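Date: January 13, 2018
Subject: Re: [hydrocolloids] Pectin grades and the Kumine change

> We buy 28 bags a month of the Kumine slow-set pectin for a
> low-sugar fruit filling. The new bags are labeled "standardized
> with dextrose" and our set is softer than it was in November.
> Has anyone else seen this? Is Skino a fair replacement?

Yes, we saw it too. Kumine used to standardize that grade with sucrose. Our last lot under the old label was 2,817 and everything after it has been the dextrose version. The stated grade strength is the same on both data sheets, but those numbers come from a high-sugar test gel, so they won't tell you much about a low-sugar filling.
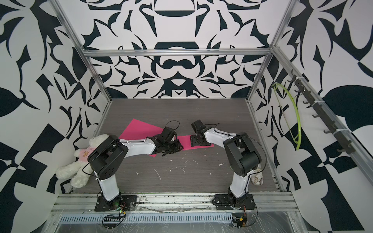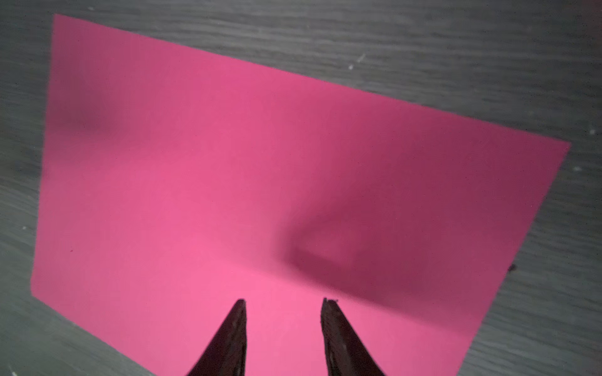
Pink sheet on the wood-grain surface.

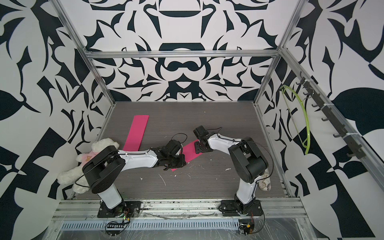
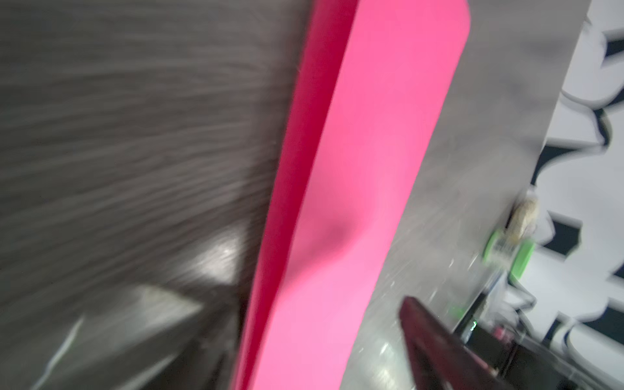 Before you switch suppliers, check your calcium. We ran the new lot at the Nirstead plant with 3 levels of calcium lactate and got our old firmness back at the middle one. The pH stayed where it was. If your water is soft you may need to go a little higher than we did.

On Skino: it works, but it sets faster, and we had trouble with pre-gelling in the depositor when the hopper cooled down. Wallner sells a closer match. Their minimum order is 2,000 pounds, so ask for a sample first and run it on your own line.

One more thing, dry blend the pectin with part of your sugar before it goes in the kettle. The new powder is finer and it lumps more easily. I can send our batch sheet off list if you want it.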